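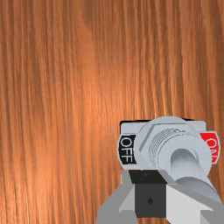

When does the new shutoff and reconnection fee take effect?
The fee of $95 applies to any reconnection made after the September bills go out. Accounts already on a payment plan stay under the old fee until the plan ends.

Flurbridge Water District
Minutes of the Regular Board Meeting
6 May 2019, District Office, Flultham Road

Present: Jade Rudd (chair), Sveva Sanna (district manager), three other directors, the office clerk, and the district's engineer from Corport. Nine members of the public signed the sheet.

The chair called the meeting to order at 6:30 p.m. The agenda was accepted with one change. Item 6, the hydrant painting bid, was moved to the next meeting at the request of the bidder.

1. Minutes of the last meeting

One correction was made. The well pump at Flultham was pulled on a Thursday and the minutes said Friday. Minutes approved as corrected.

2. Public comment

A resident of Lower Flultham said her water was brown for two mornings after the crew flushed the line by the school. She had no notice on her door. Ms. Sanna said door hangers were printed for that street but only went to the even-numbered side. The crew will hang notices on both sides from now on, and the office will also leave a message on the recorded line the afternoon before.

A second resident asked if the district tests private wells. The clerk said it does not. The county has a list of labs, and copies are kept at the front counter.

A third speaker asked the board to put the rate table back on the first page of the bill. The chair said the bill layout was changed by the printing company and she didn't care for it either. The clerk will ask what it would cost to change it back.

3. Manager's report

The district now serves 2908 connections. Most of the growth is on the hill above Urrutia, where the second group of houses is being hooked up.

Storage was steady all month. The upper tank was taken down for one day to replace a leaking hatch gasket and was back in service that evening. Samples were clear at all points.

There were two main breaks. The one on Mill Lane was a split coupling and took most of a night. The parts came from the shelf, and that shelf is now empty - Ms. Sanna has reordered. The other was a contractor who dug without calling for a locate. He has been billed for the repair and has asked to talk about it. The board agreed that the manager can meet with him but that the bill stands unless he can show a locate ticket.

The older of the two service trucks needs a transmission. Director discussion on whether to fix it or sell it as it sits. No action. Ms. Sanna will bring a repair price and a trade-in price.

4. Urrutia main replacement

The engineer reviewed the plan to replace 3615 feet of old steel main between the Urrutia pump house and the Flultham crossroads. The pipe has been clamped many times and the clamps themselves are rusting. The new pipe would follow the north shoulder of the road, so that the old line can stay in use until the new one has passed its pressure test.

Questions from the board:

The chair asked about driveways. The engineer said each driveway would be open at the end of every work day, with steel plates where needed. Residents would get a phone number for the foreman.

A director asked why the south shoulder was dropped. The gas line is there, and the spacing would be too tight at the culvert.

Another director asked about the big oaks near the church. The trench would swing out into the pavement at that point. That adds to the patching cost, and the county will want a full-width patch and not a strip. The engineer thought the county would hold to that and has put it in the estimate.

A member of the public asked how long the water would be off. The engineer said each house would have one shutoff of a few hours when its service is moved over. A woman who runs a day care on the route asked for hers to be done on a weekend. This was noted and will go into the bid papers.

Motion to advertise for bids. Seconded. All in favor. Bids are to be opened at the district office and brought to the board for award.

5. Reconnection fee

The clerk went over the proposed fee again. The present fee has not changed in many years and no longer covers the cost of sending a truck out twice. One director said he still thought it was too high for a household that had missed one bill. The chair asked if the office could waive it for a first time. The clerk said other districts do this and it would be easy to track.

Motion to adopt the fee of $95, with one waiver allowed per account in any 5 years, at the manager's approval. Seconded. Four in favor, one opposed. Motion carried. A notice will go in with the summer bills.
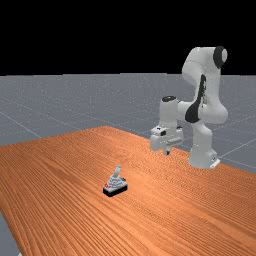

6. Hydrant painting bid

Held over.

7. Office hours

The clerk reported that very few people come in during the last hour on Fridays, and that the phone is busiest just after opening. She asked to open half an hour earlier each day and close earlier on Friday. A resident in the audience said Friday afternoon was the only time he could get there. The board settled on trying the earlier opening all week and leaving the Friday closing time alone. No motion needed.

8. Other business

The lock on the gate at the lower tank has been changed. Directors who hold a key should trade it in at the counter.

Ms. Sanna will be away the last week of the month. The field lead will take after-hours calls, using the same number.

The chair asked that board packets go out by Wednesday noon before each meeting. The clerk said she could do that if reports reached her by Tuesday.

9. Action items

Clerk - ask printer for price to move the rate table; draft fee notice.
Manager - truck prices; meeting with contractor on Mill Lane bill; restock couplings.
Engineer - bid papers for Urrutia main, with day care request included.

Adjourned at 8:10 p.m.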